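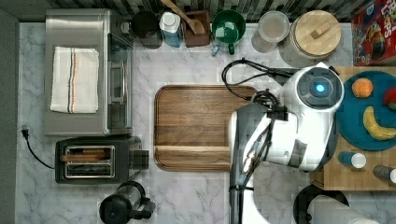

附图：厨房台面，中部为木质砧板，左侧为不锈钢小烤箱

坎波特社区住户论坛 › 公共事务 › 用电与计量
主题：关于分时电价试行方案征求意见的讨论
状态：开放回复

发帖人：坎波特西区住户代表
各位住户：
供电服务单位 Protevora 已就本小区分时电价试行方案公开征求意见，截止日期为2023年12月25日。方案拟将每日用电划分为峰、平、谷3个时段，晚餐前后列入峰段，深夜至清晨列入谷段。纳入试行范围的住户共3958户，其中已完成智能电表更换的为1688户。现就以下事项征集意见：一、峰段起止时间是否合理；二、未换表住户如何计费；三、厨房用电集中的家庭是否需要过渡安排。请围绕上述事项发言，涉及个人账单的内容请隐去户号。

回复人：frota_07
本人原则上支持试行。Frota 片区自九月起已按类似办法执行，本户将洗衣、热水两项调整至谷段后，电费有所下降。晚餐时段的烤箱、电磁炉用电确实难以挪动，但在本户全月用电中所占比例有限，不宜据此否定整个方案。

回复人：北楼三单元
对楼上意见持保留态度。贵户热水使用储水式设备，具备调整条件；本楼多数住户使用即热式电热水器，用水时间即用电时间，无从转移。另有相当数量的住户以电烤箱、电饭煲为主要炊具，开火时间由下班时间决定。峰段若从傍晚五时半起算，上述住户几无选择余地。建议将峰段起点后移至七时，或者对晚餐时段设定一定的免加价电量。

回复人：evening_meter
关于免加价电量，请注意方案附件二第四条：加价部分以当月峰段累计用电量为准，并不按单次用电计算。因此偶尔使用一次烤箱，对账单影响很小。真正需要关注的是长期在峰段开启的取暖设备。建议各位先查阅自家的逐时用电记录，再行提出修改意见。

回复人：北楼三单元
附件二已阅。第四条所称“累计用电量”未写明起算标准，也未说明未换表住户如何取得逐时记录。旧式电表仅有总读数，如按推定比例分摊，等于由全体住户承担平均误差。在该问题得到书面答复之前，本人不同意未换表住户进入试行。

回复人：Brarnley物业服务处
现就换表进度答复如下：
1. 未换表住户在更换完成前继续执行现行单一电价，不作推定分摊。此项已向 Protevora 书面确认，确认函张贴于各楼门厅公告栏。
2. 换表工作按楼栋推进，北楼列入下一批次。换表当日需停电一小时以内，物业将提前张贴通知，请届时自行妥善处理冰箱内易变质食品。
3. 换表不向住户收取任何费用。如有人员上门收费，请拒绝并联系服务处。

回复人：frota_07
感谢物业答复。补充一点使用经验：换表后首月账单会同时列出新旧两种计费结果，供住户对照，实际按较低者收取。建议在本小区方案中写入同样条款，对照期以三个月为宜。

回复人：南区租户
请问租户如何参与意见征集？本户电费由房东代缴，再按月转付，房东按固定单价收取。如实行分时电价而租约单价不变，谷段节省的费用将全部归房东所有，租户调整用电习惯并无实际收益。

回复人：evening_meter
租约单价属于双方约定，供电单位无权干预。可在续约时要求按账单据实结算。

回复人：南区租户
“可在续约时要求”与“能够实现”之间有相当距离。本人认为方案至少应当规定，实际用电人有权查询逐时记录及分时账单。否则鼓励错峰的目的在出租房屋中无法落实。

回复人：北楼三单元
支持南区租户的意见。该项建议与峰段时间调整并不冲突，可一并提交。

回复人：坎波特西区住户代表
现将截至目前的意见整理如下：
（一）峰段起点由五时半调整至七时，意见不一致，两种主张均予列明；
（二）未换表住户维持现行电价，物业已予确认，建议写入正式文本；
（三）增设三个月新旧账单对照期；
（四）实际用电人享有查询权；
（五）附件二第四条“累计用电量”的起算标准应予明确。
已收到的书面意见表共1321份，其中关于峰段时间的意见将单独汇总。尚未提交者请将表格投入服务处意见箱，或在本帖下方留言注明楼栋。

回复人：frota_07
对第（一）项再说明一次：起点后移至七时，谷段优惠幅度势必相应缩小，夜间用电较多的住户将受到影响。请在提交材料中一并写明，以免只反映一方利益。

回复人：坎波特西区住户代表
已补入第（一）项说明。汇总稿定稿后在本版置顶，供各位核对。

回复人：北楼三单元
收到。本楼意见表由本人明晚统一送交服务处。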